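# Hilby two-arm kit, simulator files included

White body, two arms, gripper on the left. Test it on the stone counter in the sim before you build.

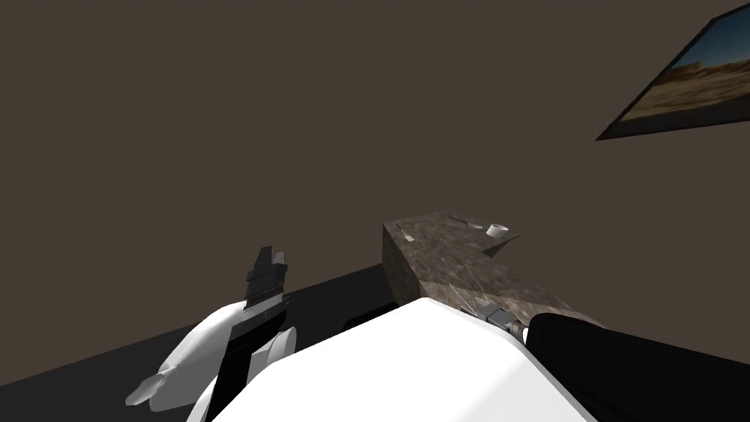

## What you get

- Hilby plans, printable shell parts
- Numwood bench mount (wood, pre drilled)
- Sim room w/ counter and small objects to reach for
- 11 arm cables, lables on both ends

Motors NOT included. Need a 300 W supply, get a decent one.

Files updated Mar 23, 2021. Older January files wont load, grab the new set.

Kit: $2,795. Ships from the Kirkenard shop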